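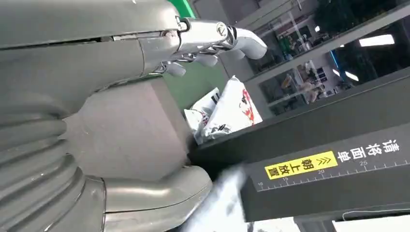
Grethe Nørgaard wrote to the Meva Water District in November to ask why a person should need an e-mail address in order to pay for water. She had paid her bill in person, by check, at the counter on Porniner Street, and had been told that the counter would close at the end of the winter. "I am not against the website," her letter went on. "I would simply like there to be a door."

The letter was entered in the public record and answered with a form reply containing the address of the website. The district's proposal to close the counter is still before its board, and it deserves a fuller answer than Ms. Nørgaard received.

The case for closing is easy to state. The district serves 4000 accounts. In the last budget year the counter received 2922 visits, fewer than one for each account, and the number has been falling for as long as the district has published it. Two clerks staff the window. The lease on the Porniner Street office is up for renewal, and the landlord has asked for more. A payment made online costs the district very little to process, while a payment made at the window requires a clerk, a receipt, a cash drawer and a trip to the bank. Any board that ignored these facts would be failing the people who pay the rates.

It is the opinion of this writer that the board should keep the counter open all the same, on shorter hours if need be.

The first consideration is what the visits were for. The district's own report divides them into payments and "other." The second category is not explained, although anyone who has stood in that line will have a fair idea of what it holds. People come in with a bill that has tripled and no notion of where the leak might be. They come in to take a late parent's name off an account. They come in with a shutoff notice in hand and ask for another week. A website can take money very well. It is much less able to decide whether a family should be given until the first of the month, and under the present rules the clerks at the window may grant that extension on the spot.

The second consideration is the nature of the service. A customer who dislikes a bank can find a different bank. A household in Meva cannot choose another supplier of water. Where the customer has no choice, the supplier carries a heavier duty to be reachable, and that duty should not depend on whether the customer owns a computer or can read a screen with ease. The district holds its position by law, and access to it ought to be treated as part of what the rates pay for.

The proposal does offer a substitute. Payments would be accepted at the Mundico grocery, and questions would go to a telephone line run by an outside contractor. The grocery is a sensible addition and should go ahead whatever the board decides. The telephone line is harder to support. Under the draft contract the operators would have no power to grant extensions or correct a reading. They would write down the question and pass it to the district, which would then have 90 days to respond. A shutoff notice runs out long before that.

Some members of the board have said that the counter serves a small group at the expense of everyone else. Hadiza Ibrahim made the point at the last hearing with care, and it should be taken seriously. Younger families pay the same rates and seldom set foot in the office. Yet much of what a public body provides is used by few people on any given day. Most households will go years without calling the emergency crew for a broken main, and no member has suggested that the crew be disbanded on that account.

There are savings to be had short of closing. The counter could open in the mornings only. The district could share space with the county clerk, who has an unused window in the Milošević Building and has said in writing that the rent would be modest — a letter that appears in the board's packet but was not discussed at the hearing. One clerk could be assigned to billing work in the afternoon. These measures would not save as much as a closed door would, and the board should say so plainly to the public when it adopts them.

The board should also publish what lies behind the word "other" before it votes. The clerks keep a log at the window, with a line for the reason for each visit. It could be summarized in time for the next meeting, and residents could then judge for themselves what is being given up. Written comments are accepted at the Porniner Street office until 4 p.m. on the day of the vote.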